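About Peltska

Peltska is a home storage and tidying firm based in Hirkville. We supply woven baskets, trays and shelf boxes, and we plan the contents of cupboards, desks and tables for households and small offices. The company began trading in a unit on the Follent estate and still works from it. The front of the unit is the workroom. The rear is racking.

We use cookies to remember your basket and to measure visits to this site. By continuing to browse you accept our cookie policy. Accept | Manage settings

What we do

The work falls under two headings, supply and planning. Supply covers the Kingi range, a series of rectangular baskets made to a common set of base sizes so that two small ones occupy the same shelf area as one large one. Planning covers a visit, a measured drawing and a written list stating which items go in which container. Customers may take either service without the other. Most planning customers also order baskets, but the list is written so that it can be followed with containers already in the house.

A planning visit lasts 90 minutes. During the visit we measure shelf depth, clear height and door swing, and we record the items that are used daily, weekly and seldom. The drawing and list are sent by post or email within 15 working days. One round of changes is included in the fee. Further rounds are charged by the hour at the rate shown on the order form.

Baskets on tables

A large part of our work concerns baskets that stand on a table in daily use. These are treated differently from shelf baskets. A shelf basket is pulled forward by the front face and needs a stiff rim. A table basket is lifted, turned and put down many times a day, and the base and lower corners take most of the wear. For table use we recommend thick twisted cord in a tight weave, with the rows running horizontally. A loose weave catches on rings and cuffs, and it lets small items such as paper clips work through the side.

Colour is a matter for the customer. Sage and olive are the shades most often ordered for pale wood. Dark cord shows dust sooner. Undyed cord shows handling marks sooner, mainly at the corners.
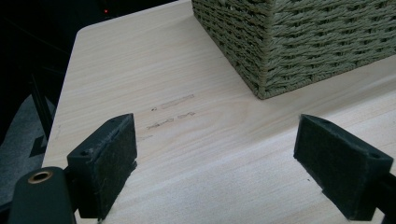
Follent Reading Room wrote to us that their baskets had kept their shape well enough, but that the tabletops were the real problem, and that a page on storage ought to say more about pencil and scuffs on bare wood. The request was fair and the next section was added as a result.

Care of the tabletop

Before a basket is placed, the surface should be wiped with a barely damp cloth and dried along the grain. Grit under a basket will scratch a soft finish when the basket is turned. Pencil on a sealed surface can usually be lifted with a clean white eraser used lightly. Scuffs should be tried first with a dry cloth, then with a little mild soap. Abrasive pads should not be used on pale wood, as they leave a dull patch that is more noticeable than the original mark.

We advise lifting the basket instead of sliding it. Where a basket has to be moved often, a thin felt mat cut 15 mm smaller than the base on each side will stay out of sight and protect the finish. Mats are available cut to size for all Kingi baskets.

Baskets should be kept back from the table edge, particularly at rounded corners, where the amount of surface under the base is easily misjudged.

Materials and checks

Cord is bought in by the reel and inspected on arrival for thickness and evenness of dye. Each finished basket is set on a flat plate and checked for rocking at the four corners. It is then measured across both diagonals. A basket that fails either check is reshaped once and measured again. If it fails a second time it is sold as a second, with the fault written on the label.

The present range has 33 sizes. Sizes outside the range can be made for orders of 200 or more. Lids are not made, as we have not yet found a fixing that holds in twisted cord without pulling the top row out of line.

Repairs

Loose ends and split corners on our own baskets are repaired at the unit. The customer pays carriage one way. We do not repair baskets from other makers, but offcuts of cord can be supplied on request while stocks of the shade last.

Visiting

The workroom is open to callers by appointment. A sample of each cord is kept on the front table and may be handled. Parking is behind the unit, reached from the Hirkville side of the estate.

Page last revised 2021-06-05.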